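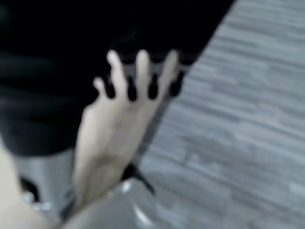 Black fabric, gray floor.

I spent Thursday evening on the living room, mostly the couch. It's the beige one we bought when we moved to Ikville, and it was overdue. Crumbs collect in the seam between the two seat cushions and I had been ignoring them since April.

First I took everything off it. The blankets went in the wash and the loose cushions went on a chair. Then I ran the vacuum down the seam with the narrow nozzle, front to back, and did the same along the arms. I found a pen, two hair ties and the remote battery cover Mpho has been asking about.
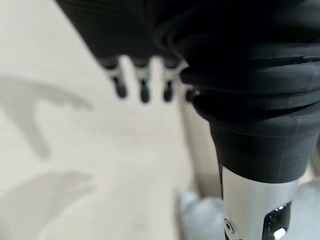

The upholstery itself I did with a damp cloth and a little dish soap. I've tried the Rorix spray, and it works, but it leaves a smell that hangs around for days and it costs 79 a bottle here. Soap is fine. Wipe in one direction and go over it again with plain water, or you get a tide mark when it dries. Cream fabric shows everything.

Then the cushions. I used to prop them on their points like they do in shops, and they always slid down by morning. Now I lay the light gray one flat against the back, press the middle so the filling spreads out, and pull the corners even. It takes a minute — less if the cover is on straight to begin with.
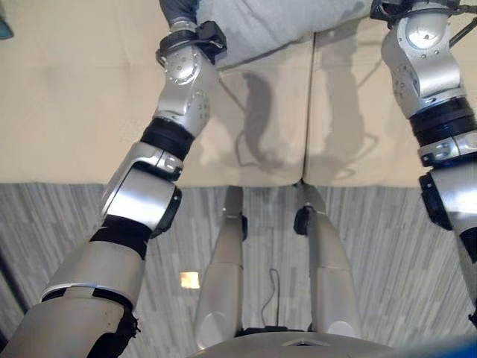
2 min read

The carpet I left for last. It's gray with stripes, so it hides a lot, but anything that comes off the couch ends up there. I vacuumed along the stripes and then across them.

Lungile Tshabalala asked in the comments last time whether I wash the cushion covers or only brush them. I wash them, cold, zipped up and inside out, and hang them over the door. They shrank a bit the first time I used the dryer and getting them back on was a fight.

Next is the hall closet, which has 4 winter coats in it and no free hangers.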